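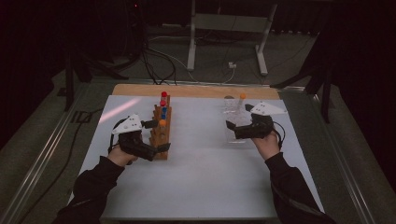
Photo: Noreen Butt / Sasbridge

Pre-release safety checklist with comments
Game: Hindilier (action adventure, one player)
Build 455, checked 17/05/2022
Checked by: Kylie Rewi

I write OK, NOT OK or OPEN after each point. Comments are under the point where I had something to say.

1. Flashing light warning is shown before the title screen: OK
The warning stays until the player presses a button. In the last build it went away by itself, so thank you for the change.

2. No fast flashing in cutscenes: NOT OK
The storm on the bridge in chapter 4 is still too strong. I played it three times with the brightness on normal. The lightning must be slower or the white must be less bright.

3. Option to reduce flashes works in all chapters: OPEN
It works up to the harbor. After the harbor I am not sure, the difference is very small for my eyes. Noreen, please compare with your own save.

4. Camera shake can be turned off: OK
One small thing, the menu says "shaking of camera" and in the help text it is "screen shake". Please choose one name.

5. Motion sickness settings (field of view, center dot): OK
The center dot is gray and hard to see on snow. This does not stop the release.

6. Sudden loud sounds: NOT OK
The cave door in Magsi Valley is much louder than the music before it. I took off my headphones. Lower the door, and leave the music as it is.

7. Age notice matches the content: OPEN
The notice does not speak about gambling, but the dice game in the Skekel tavern uses coins. They are only game coins. Still, I would ask the rating people before we print the box.

8. Text chat and reporting: does not apply
The game has no online play.

9. Saving before long scenes: OK
I checked all 195 save points from the list. Two have the same name, "Old Mill", and this can confuse the player.

10. Pause is possible in every cutscene: OK
Also in the credits, which I did not expect.

Result: not passed. Points 2 and 6 must be repaired and checked again with a new build. Points 3 and 7 need an answer in writing, a short mail is enough.

Please do not change the build number by hand when you send the repair. Last October we tested the same build two times for this reason.

K. Rewi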